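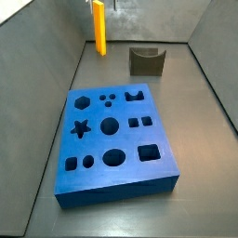

From: Margit Boström
To: bench automation list
Date: June 28, 2022
Subject: Re: Fledano peg board kit, anyone used it?

Hello all, and thank you to everyone who wrote back to me off list, it was lovely to hear from so many of you.

On the earlier question:

> We are thinking of buying the Fledano insertion kit from Tavex
> for the Birarville workshop. Is the foam board any good, or would
> we do better cutting our own? And does the walled cell come with
> it, or is that extra?

We have had ours for 4 months now, so I can at least tell you how we have got on. The board is a thick slab of blue foam with twelve cut-outs, and I do think it's a nicely judged set. There's a star, a hexagon, a big circle, ovals in two sizes, squares in several, and then the awkward ones: three little round holes grouped in a triangle, and a rectangle with an arch scooped out of its top edge. The dark grey saddle block has a profile to match that arch, and it has taught us more than all the others put together (mostly patience!). A circle will forgive you if the wrist is turned a bit. The saddle won't, and we spent a good long while on how to pick it up before we even thought about putting it in.

The cell is extra, I'm afraid, item 3463 on the Tavex list. Ours is the plain grey one, and I like it very much because blue foam and a yellow bar both stand out so well against it. Do mind your lighting, though. The floor and back wall are a touch reflective, and we had to move a lamp before our vision settled down.

As for cutting your own, Forsberg did us a trial board last November and it was perfectly decent, but the small holes came out a shade tight and I never quite trusted our scores on it. On the Fledano board our last run of 100 tries with the saddle gave 43 clean insertions, so please don't let anybody tell you it's too easy.

If you do order, ask for a spare board at the same time, as the postage is the painful part. And if anyone has a good trick for standing the long bar on its end, I would be very glad to hear it.

Warm wishes to you all,
Margit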